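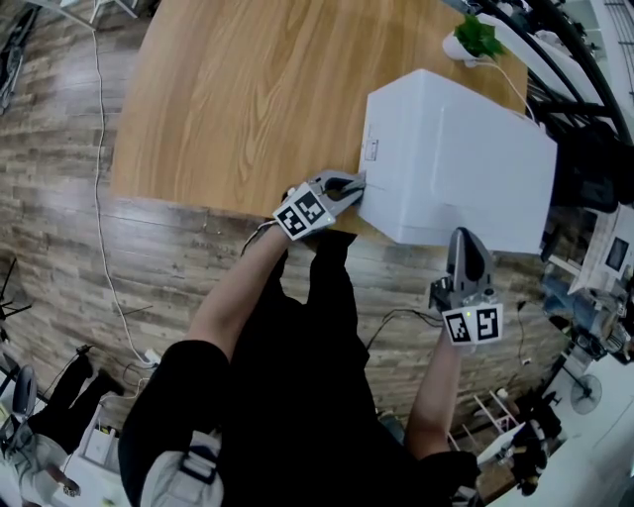 Farbpulver für ein Frühlingsfest selbst herstellen

Die Anleitung ergibt eine Farbe. Für jeden weiteren Farbton wird der Ansatz wiederholt.

Material
180 g Maisstärke
5 EL Wasser
Lebensmittelfarbe, flüssig oder als Gel
Schüssel, Backblech, Backpapier, feines Sieb

Vorgehen
1. Wasser und Lebensmittelfarbe verrühren. Das Pulver wird beim Trocknen heller, die Mischung daher kräftig einfärben.
2. Stärke einrühren, bis keine weißen Stellen mehr sichtbar sind. Einweghandschuhe tragen.
3. Masse dünn auf das Backpapier streichen und bei Raumtemperatur etwa 26 Stunden trocknen lassen.
4. Platten zerbrechen, im Mixer fein mahlen und sieben. Grobe Reste erneut mahlen.
5. In Papiertüten füllen und trocken lagern.

Hinweise zur Verwendung
Nur im Freien und nicht in der Nähe von offenem Feuer werfen, Stärkestaub ist brennbar. Nicht auf das Gesicht zielen. Helle Kleidung vorab an einer verdeckten Stelle testen. Haare vor dem Fest leicht einölen, die Farbe lässt sich dann besser auswaschen.

Natalie Naylor, 09.06.2019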